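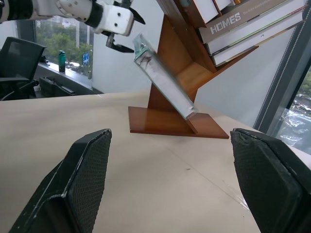
Tree bookshelves: anyone kept one for more than a year?

plumbline_66
Kerslake has the Tukenel tree shelf on sale again. Reddish-brown wood, slanted upright, boards angling off to one side. The listing says it holds 200 paperbacks. I don't buy it. Has anyone loaded one up?

oatmeal_dee
Mine sits on a table and it's fine. Books stacked up top, a slim one leaning on the upright by the base.

plumbline_66
Leaning on the upright isn't shelved. That's a book with nowhere to go.

oatmeal_dee
It's a thin book! It would slide around anywhere.

gravelroad
Weight up high on one side is what would worry me. I had a Hivitz version and it leaned more every month until I gave it away in October.

oatmeal_dee
Did you tighten the screws?

gravelroad
Twice.

plumbline_66
And the reviews? 1,117 of them, and the ones I read were written the day the box came.

kettle_north
I like the look, but you lose a lot of room to those angles. A plain straight shelf from Coltomport holds nearly 300 of mine and takes up the same bit of wall.

oatmeal_dee
Sure, and it looks like a plain straight shelf.

plumbline_66
I could live with that. Still want to hear from someone past the one-year mark.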